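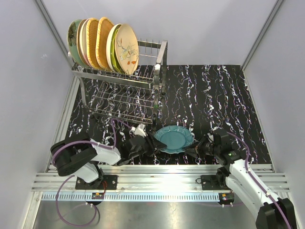

3.2 Rack Loading and Plate Spacing

The second part of the Clovo project looked at how plates of different sizes share one drying rack. The rack is stainless steel wire, with upright prongs in the upper tier and a slanted basket below. Six plates standing on edge in the upper tier overlap at the rims, and the tall prongs at the right end hold none.

Spacing was set in the plan at 15 mm between rims. We logged 324 placements over the term. In 214 of them the gap was met on both sides of the plate. Most of the rest involved a large plate next to a smaller one.

Two changes are proposed for the October trials:

1. Load large plates first, starting at the left end.
2. Use the right-end prongs before closing up the left side.

Drain time was not measured in this part. It is covered in section 3.3, along with the Kivano rack.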